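Last updated: September

Drostermont studio revises towel and linen handling between Pilates sessions

Drostermont, the equipment-based Pilates studio operated by Bisitau, has introduced a revised procedure for the supply, folding and collection of towels on its main studio floor. The procedure came into use on Monday and applies to all private and shared sessions.

Under the previous arrangement, towels were kept in a cupboard next to the changing area and carried through by instructors as required. Used towels were returned to a fixed bin at reception. A review by Bisitau found that instructors were leaving the floor up to three times in a session to fetch or return linen, and that changeovers between clients regularly overran.

The revised procedure has 2 stages. Before the first session, clean towels are folded to a standard size and stacked at the end of a padded table, within reach of the apparatus. After each session, used towels go into a basket on castors, which is moved along the floor from one station to the next and taken to the laundry room when full. Clean and used items are not placed in the same basket at any time.

Studio stock has been set at 46 towels. Of these, 26 are allocated to the floor at opening, with the remainder held in the laundry room for the afternoon. Towels are washed separately from covers and straps. They are dried on a low setting, as high heat was found to flatten the pile and reduce absorbency. Any towel with a pulled edge or worn hem is withdrawn and cut down for cleaning use.

Replacement towels are supplied by Hutchins under an existing linen agreement. Navy has been kept as the standard colour to match the upholstery.

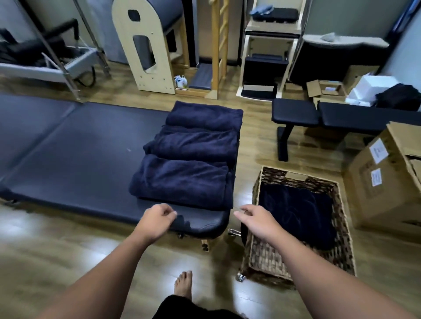
Folded navy towels stacked on a padded table, with the wicker basket alongside, on the Drostermont studio floor.

Upholstered surfaces are wiped down after each session with a neutral cleaner and left to air before towels are laid on them. Floor areas between the apparatus are to be kept clear during sessions, and baskets are returned to the table side once emptied.

The same procedure will be adopted at Bisitau's second studio, Gromiten, when its floor has been re-laid. Session times and prices are unchanged at both sites. Clients may continue to bring their own towels if they prefer, and these should be taken home after use.

Enquiries about the procedure should be made to the Bisitau studio office during opening hours.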